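Knife slips in grip, Panda in sim kitchen
26/10/2026

hradrift
Our simulated Panda drops the knife on the bread task after 50 or so steps of sawing. Grip force is set to 73 N. 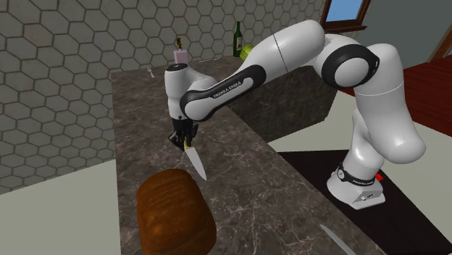 I've already changed the friction on the handle and it made no difference. Base and counter positions are untouched.

dromdale_les
Shorten the physics timestep first. Contacts go soft when it's too long.

ybecerra
Disagree. Check the collision mesh on the handle -- if it's one convex hull, the fingers only touch at a point or two.

hradrift
Mesh was a single hull. Swapped it for a box and it held for 181 runs. Left the timestep alone.

dromdale_les
Fair enough. I'd still shorten it.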